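Carbon filter for cooking smells - how often do I really need to change it?

Tassanee Kongkaew
Hello all! We have a recirculating hood in our little place in Jernevville and the activated carbon filter is 17 months old. I still smell last night's onions at breakfast. Can I bake it in the oven to freshen it up, or is it done for? 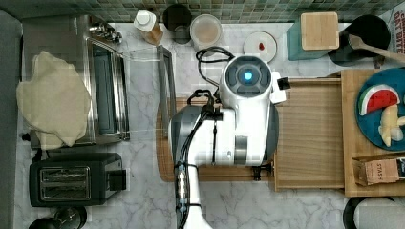
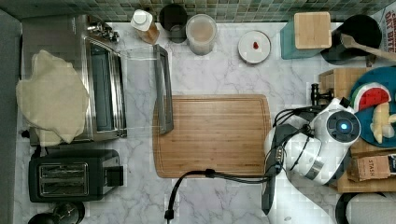
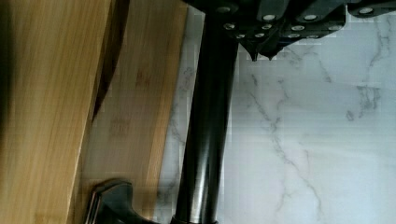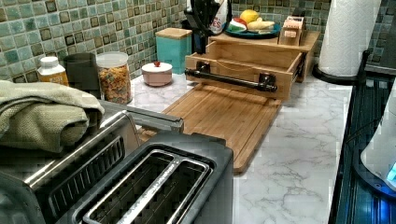 Kitchen counter and cutting boards

Remigiusz Zieliński
Oh, it's done for, I'm afraid! I swap mine every 6 months, and we fry a lot. Home ovens don't get hot enough to bring carbon back properly, and old grease in a filter can catch fire - please don't try it. Check your manual too, as a few brands sell a washable kind.

Mabli Gape
Same thing happened to my sister. I buy the Tumero ones, they're fine. Wash the metal grease screen while you're at it.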